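Town of Orton – Resident Notices Help Desk
Ticket 2192-B
Subject: Daily notice email arriving twice, or with last week's meeting list
Category: Email and text notices
Opened: Thursday, January 4, 2024
Assigned to: Getachew Negash
Status: Resolved, monitoring

Reported problem

Residents on the daily notice list are getting the morning email two times, a few minutes apart. Some of them say the second copy has an old list of town meetings in it. One person went to Town Hall for the Conservation Commission and found the doors locked, as the meeting had been moved to remote. The Clerk's office has been taking calls since it opened.

The text message notices look fine. The website calendar looks fine. Only the email is affected.

Background

The daily email goes to 2,192 addresses. It is put together by the notice system from three places: the town calendar, the Clerk's posting folder, and a short block of public health items typed in by the Health Department (clinic hours, flu shot dates, testing sites). It should go out once, at 6:30 a.m.

The list was moved from the old mail server, Virum, to the new one, Buvard, in November. Virum was supposed to be kept on for archive use only.

Log

8:10 a.m.
Ticket opened by front desk. Asked for two forwarded copies from the same resident, with full headers. Screenshots don't help much with this kind of thing.

8:35 a.m.
Got the forwarded copies. First copy left Buvard at 6:30. Second copy left Virum at 6:34. So Virum is sending, and it should not be.

8:50 a.m.
Logged in to Virum. The mail job is switched on. The list on it is an old export. Compared it with the current list: 102 addresses on the Virum copy are people who have unsubscribed or moved away. They would have gotten this morning's message too. Let the Clerk know so her staff can apologize if any of them call.

9:05 a.m.
Turned off the mail job on Virum. Did not delete anything.

9:20 a.m.
Looked at why the meeting list was old. Virum reads from a saved copy of the calendar and not the live one. The saved copy has not been refreshed since last week. That explains the Conservation Commission being shown in the Blue Room. It also shows the Library Trustees on the wrong night and leaves off the Planning Board hearing on the Arnardóttir property completely.

9:40 a.m.
Clerk asked whether the Planning Board hearing still counts as properly posted. That is a legal question and not one for this desk. What I can say is that the hearing was on the live calendar, on the board outside Town Hall, and in the first copy of the email. Sent her the send record from Buvard as a text file.

10:15 a.m.
Checked with the hosting company. They restarted Virum overnight for updates. When it came back up, it started every job marked "on boot," and the mail job was still marked that way. It had been stopped by hand in November but the setting was never changed. The server had not been restarted between then and now, so the problem didn't show.

10:30 a.m.
Changed the setting. Restarted Virum myself to test. Mail job stayed off. Restarted a second time, same result.

11:00 a.m.
Correction notice drafted by the Clerk and sent from Buvard. Text of the notice:

"Some residents received two copies of this morning's email. Please ignore the second copy, sent at 6:34 a.m. The meeting list in it is out of date. The correct list is on the town calendar. The Conservation Commission meeting is remote. If you had unsubscribed and received a message today, you do not need to do anything. You are still unsubscribed."

11:25 a.m.
Delivery report for the correction: 78 addresses bounced. Went through them. Most are full mailboxes or old cable company accounts that have been closed. Two were typing mistakes from the paper sign-up sheet at the Senior Center, and I fixed those from the sheet.

The correction did not go to the people who are only on the old list. Clerk decided against writing to people who had asked not to be written to. Agreed.

1:15 p.m.
Health Department asked if their section was also wrong in the second copy. It was. The old copy had the flu clinic at the high school with the earlier start time. They have posted the right time on their own page and will answer calls on it. Nobody has shown up at the wrong hour yet that they know of.

1:50 p.m.
One more report, from a resident who got only the old copy and not the good one. Found the 6:30 message in her spam folder. The new server's sending address is different from the old one, and her mail program had never seen it. Walked her through marking it as safe. This may be true for other people too – some of them could have been missing the email since the move and not noticed.

2:30 p.m.
Added a line to the bottom of the daily email asking residents to add the new sending address to their contacts. Clerk approved the wording.

Next morning, 6:45 a.m.
One copy received at all of our test addresses. Meeting list matches the live calendar. Virum sent nothing.

Cause

Mail job on the retired server was stopped but not disabled, and started again after an overnight restart.

Fix

Job disabled on Virum. Start-up setting changed and tested. Old address list moved to a locked folder.

Still open

1. Virum to be shut down for good once the archive is copied over. Waiting on the records retention form from the Clerk.

2. Add "check start-up settings" to the server move checklist. Getachew to do.

3. Hosting company to email this desk before any restart. They have agreed but we need it in writing.

4. Ask the Library and Senior Center to check their printed sign-up sheets. Some still show the old sending address.

If you are a resident reading this page

You should be getting one email each morning. If you are still getting two, forward both to the help desk and leave the subject lines as they are. If you are getting none, look in your spam or junk folder first. Remote meeting links are on the calendar page under each meeting, and the Clerk's office can read the phone-in number to you if you would rather call.

Ticket will be closed after one full week with no new reports.

Attachment (1) 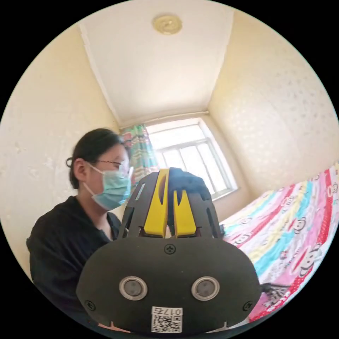
Black hand-held gripper with yellow fingers, window behind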